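Tenants' Group Questions Eltum Parking Fee Study

JULY 2020 - The Flidach Tenants' League said it is not convinced by a study that Eltum is using to support higher parking fees on the Lellus campus. The League has asked the company to hold off until the full numbers are released.
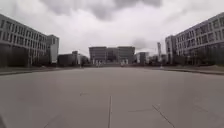
2 min read

Eltum says its survey drew 1,181 responses and shows "broad comfort" with the new rates. The League has read the summary, which runs three pages and does not say who was asked, or when. It also leaves out the wording of the main question.

"We keep hearing that people are fine with this," said Kayode Iyamu, who chairs the League. "Which people? Our members pay these fees and most of them never saw a survey."

The rates were first floated in April, when many offices had sent their staff home. The League doubts that answers gathered in a month like that say much about a normal workday.

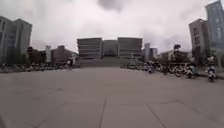
Eltum has also pointed to its Jemal lot, where it says a similar increase caused no drop in use. The League notes that Jemal has a bus stop at the gate and two employers who cover the cost for their workers. Lellus has neither.

"Maybe the fee is fair," said Fuad Ejigu, who handles research for the League. "I'd like to see the math before I say so, and so far I've seen a pie chart."

The League wants the raw responses, the question wording and the Jemal usage counts. It has written to Eltum twice and received one reply, thanking it for its interest.

Members with copies of their parking bills are asked to send them to the League office.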